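Capítulo 4
Regras que se cumprem: normas, procedimentos e a arte de não confiar na memória

Depois de estudar este capítulo, o leitor deverá ser capaz de distinguir uma norma de um procedimento interno, redigir uma instrução de trabalho para a demonstração manual com pinças, reconhecer uma regra impossível de verificar e preencher uma folha de sessão sem recorrer à imaginação.

4.1 O armário de Leltetti

No laboratório de Leltetti havia um armário com 118 páginas de regras. Estavam encadernadas, tinham índice e uma capa azul de bom aspeto, e serviam sobretudo para impedir que a porta batesse quando alguém abria a janela. Quando Kerttu Karppinen assumiu a coordenação das demonstrações, pediu a cada operador que lhe dissesse de cor a regra sobre a inspeção dos dedos da pinça. Recebeu respostas muito seguras e incompatíveis entre si. Henrike Meinecke, que tinha escrito a regra, deu uma terceira versão e defendeu-a com vigor até lhe mostrarem a página.

O caso é banal e por isso abre o capítulo. O aluno de engenharia chega habitualmente a esta matéria convencido de que as normas são um género literário menor, a ler na véspera da auditoria. Os auditores, por seu lado, chegam com a convicção simétrica de que os engenheiros não sabem ler. Ambas as partes dispõem de alguma evidência.

Convém começar pelos termos. Chamaremos norma a um documento elaborado por um organismo reconhecido, fora da organização que o aplica. Chamaremos procedimento ao documento interno que diz como uma atividade se faz naquela casa, com aquele equipamento e com aquelas pessoas. Chamaremos instrução de trabalho à folha que o operador tem à frente enquanto trabalha. A norma raramente sabe como é a nossa bancada. O procedimento deveria saber. A instrução de trabalho não tem desculpa.

Uma confusão frequente consiste em copiar frases da norma para o procedimento e do procedimento para a instrução, até que o operador se veja diante da bancada com uma folha que lhe ordena «assegurar condições adequadas». Pascal Reuter, responsável pela segurança na Tekley, guardava uma coleção destas frases e lia-as em voz alta nas ações de formação, com a entoação de quem declama um soneto. A pergunta que fazia a seguir era sempre a mesma: o que faz a minha mão direita agora?

4.2 A bancada como objeto de regulamentação

Ao longo do capítulo usaremos como caso de estudo a demonstração manual. O operador segura uma pinça em cada mão, com uma câmara montada na ferramenta, e executa uma tarefa doméstica ou de armazém: arrumar um recipiente numa prateleira, retirá-lo, passá-lo de um lado para o outro. Os registos servem depois para treinar um sistema automático. Como não há braço motorizado a mover-se por conta própria, é tentador concluir que não há nada a regulamentar. Quem concluiu isso costuma descobrir o erro ao tentar usar os dados.

Os riscos para a pessoa são modestos, mas existem: dedos entalados no mecanismo, fadiga do pulso, uma prateleira puxada para cima dos pés. Os riscos para o registo são mais numerosos e muito mais discretos. Uma pinça gasta fecha de maneira diferente de uma nova. Uma estante que desliza um pouco entre duas repetições torna-se, para quem analisa o ficheiro, um mistério de várias tardes.

Vejamos uma situação de trabalho típica. Um recipiente translúcido com tampa está na prateleira superior de uma estante branca, perto da extremidade direita, onde há um painel lateral de grade metálica. A segunda pinça está erguida do outro lado da grade, mais ou menos à altura do recipiente e com os dedos apontados para ele. A pinça em primeiro plano tem as maxilas bem abertas, e um dos seus dedos mostra arestas gastas e pequenas lascas. O leitor deve perguntar-se que regras se aplicam a este instante e quais delas um observador poderia confirmar sem interromper ninguém.

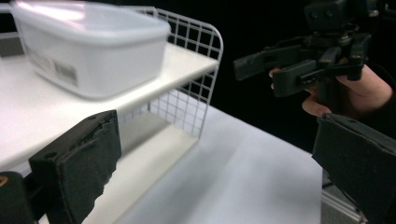
4.3 Regras verificáveis e regras piedosas

Uma regra é verificável quando duas pessoas, olhando separadamente para a mesma bancada, chegam à mesma conclusão quanto ao seu cumprimento. Todas as outras são, na terminologia pouco oficial deste livro, regras piedosas. Exprimem bons sentimentos e não fazem mal a ninguém enquanto permanecerem no prefácio.

Considere-se a formulação «os dedos da pinça devem estar em bom estado». Para Deok-su Nam, que montava as pinças na Gutix, bom estado significava acabado de sair da sua mesa. Para o operador ao fim do turno, significava que os dedos ainda lá estavam. O procedimento revisto passou a remeter para uma peça de referência, guardada numa gaveta identificada: compara-se o revestimento interior do dedo com o da peça e, se o desgaste for maior, substitui-se. A discussão mudou-se da filosofia para a gaveta, onde ocupa menos espaço.

O mesmo exercício aplica-se à posição dos objetos. «Colocar o recipiente perto da borda» é piedoso. «Colocar o recipiente com a base dentro da zona marcada no modelo de cartão e retirar o modelo antes de iniciar o registo» é verificável, embora exija que alguém se lembre de retirar o modelo. Na primeira semana de aplicação, ninguém em Leltetti se lembrou, e a folha ganhou mais uma linha.

Há um limite para isto. Cada linha acrescentada diminui a probabilidade de as restantes serem lidas. A instrução que resultou da revisão ficou com 11 linhas, depois de uma negociação em que Greer MacRitchie, chefe de turno, se recusou a aceitar qualquer coisa que obrigasse a virar a folha. O critério não consta de nenhuma norma que os autores conheçam. Recomendamo-lo sem reservas.

4.4 A folha de sessão

Uma instrução diz o que deve ser feito; a folha de sessão regista o que se fez. A diferença parece óbvia até se encontrar uma folha preenchida antes de a sessão começar, com letra excelente.

Transcreve-se uma folha do projeto Fang, com as anotações originais:

Data: 6/4/22
Operadora: G. MacRitchie
Tarefa: recipiente com tampa, prateleira superior
Dedos comparados com a peça de referência: sim, pinça esquerda trocada
Estante fixa à mesa: sim
Modelo de cartão retirado: sim (desta vez)
Repetições anuladas: 2
Motivo: contacto com a grade lateral
Observações: a grade está exatamente onde o cotovelo queria estar

A folha tem uma virtude rara, que é admitir repetições anuladas. Um dossiê em que nada corre mal durante meses indica uma equipa extraordinária ou uma fotocopiadora. O auditor experiente tende para a segunda hipótese, e o procedimento deve deixar claro que anular uma repetição não prejudica o operador. Se prejudicar, o campo ficará vazio e os dados ficarão piores.

Note-se ainda que o motivo foi escrito por extenso. A versão anterior da folha oferecia uma lista de códigos, e a análise feita em dezembro mostrou que quase todas as anulações tinham sido atribuídas ao primeiro código da lista, «interferência externa», categoria que abrangia a grade, o cotovelo e, num caso documentado, o almoço.

Nas secções seguintes trataremos da hierarquia dos documentos, do controlo de versões e da inspeção periódica das ferramentas. Antes de avançar, o leitor deve procurar no seu próprio local de trabalho uma instrução afixada na parede, copiar a primeira frase e sublinhar o verbo. Se não encontrar verbo, guarde a cópia: será necessária na secção 4.7.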